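Was ein Greifer kostet, bevor er überhaupt da ist

19. April 2024

Seit März sitze ich an der Anschaffungsliste für unsere kleine Werkstatt, und ich muss sagen, dass ich mir das deutlich gemütlicher vorgestellt hatte. Man sucht sich einen Arm aus, man sucht sich einen Greifer aus, man schreibt zwei Preise untereinander, fertig. So ungefähr stand es jedenfalls auf dem ersten Zettel, der immer noch an meinem Monitor klebt (inzwischen mit Kaffeerand).

Für alle, die neu mitlesen: Wir wollen im Herbst mit dem Projekt Lernora anfangen, also mit einem Roboterarm, der in einer Wohnung für Menschen mit eingeschränkter Handkraft Türen öffnet. Klinken drücken, ziehen, loslassen. Das klingt nach wenig und ist trotzdem der Teil, an dem ich am längsten herumgerechnet habe, denn der Greifer muss einen flachen Hebel von unten und von vorn zu fassen bekommen, ohne dass sich Arm und Türblatt in die Quere kommen.

Zwei Angebote liegen hier. Das von Altbridge ist das günstigere, 3423 Euro für den Greifer samt Flansch und Kabel, dafür mit 12 Wochen Lieferzeit. Koyama liefert schneller, möchte aber für die Einrichtung noch einmal extra Geld haben, und der Adapter steht auf einer eigenen Seite, die ich beim ersten Lesen glatt überblättert habe. Lest Angebote bitte immer bis zur letzten Seite, auch wenn ihr müde seid!

Weil ich vor der Bestellung wenigstens ein bisschen sicherer sein wollte, spiele ich die Sache zurzeit am Rechner durch. Das kostet mich vor allem Abende, und ein paar davon waren richtig schön. Die Wand hat bei mir eine dunkle Marmortextur, die Klinke ist knallgelb und sitzt auf einer hellblauen Rosette, da finde ich den Hebel auch nach einem langen Tag noch sofort wieder. Beim Annähern von unten interessiert mich besonders, wie viel Platz zwischen den schwarzen Gliedern des Greifers und der Unterseite des Hebels bleibt.
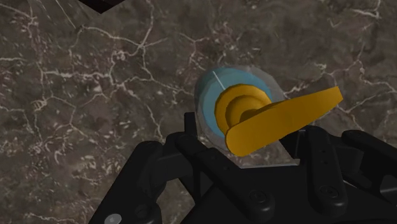

Was jetzt auf der Liste steht

Der Greifer ist weiterhin der größte Posten, das war klar. Dazugekommen sind Dinge, die auf dem Kaffeezettel gar nicht vorkamen: ein zweiter Satz Fingerauflagen, eine Testtür mit Rahmen, ein Not-Halt, den man auch im Sitzen gut erreicht, und 300 Euro für Klinken. Ja, für Klinken! Ich möchte runde, flache, kurze und schön altmodisch geschwungene ausprobieren, und gute Beschläge sind teurer, als ich dachte.

Für die Steuerung schiele ich auf ein Gerät von Omell. Das Datenblatt hat 27 Seiten, ich bin bei der Hälfte und verstehe das meiste – die Tabelle mit den Anschlüssen allerdings noch nicht. Falls jemand von euch damit schon gearbeitet hat, freue ich mich sehr über eine Nachricht.

Den Arm selbst würde ich gern erst einmal mieten. Drei Monate reichen uns zum Kennenlernen, und wenn die Reichweite an der Testtür doch nicht passt, geht er eben wieder zurück. Beim Greifer warte ich noch auf die Antwort von Altbridge, ob die Fingerauflagen einzeln nachbestellt werden können. Davon hängt ab, ob ich dort unterschreibe.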